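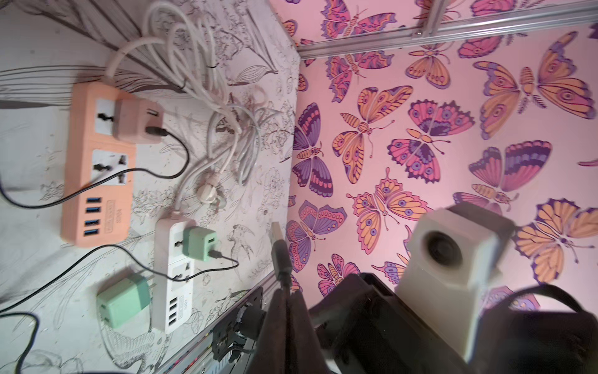
December, Second Entry: Charging Table, Room 8

The morning was given to the charging table in Room 8 of Stukbridge House. The residence office had asked for a record of all power strips and chargers in the shared rooms before the winter closing, and this table had been left until the end of the list.

Two power strips are in service. The orange unit has two sockets and four USB ports and remains the principal one. The smaller white unit has two sockets and three USB ports. A pink charger was entered against the first and a mint-green charger against the second. A further mint-green charger was not plugged in and has been entered as a spare.

The white cables continue to take up more of the table than is desirable. The office guidance, issued from Setow last spring, asks that spare length be coiled and tied. I began on this shortly before eleven and found that the ties had not been delivered with the stationery. A request for a packet has been placed under item 309. The black charging cables are to be labeled at the same time, one label at each end.

The printed sheet with the leaves, ferns and bird is to be kept. It was proposed in the autumn that a plain gray cover be bought in its place, and I recorded my disagreement then. The sheet suits the butterfly wallpaper, which the residents chose themselves, and the room is better liked than any other on the corridor.

In the afternoon I wrote to the Drurkon office about the inspection of electrical items. Their reply gave a wait of almost two weeks. Until then the residents are asked to charge telephones only, and to unplug their chargers by 8 in the evening.

Remaining for tomorrow: the lamp list, the key book, and the linen return for the upper floor.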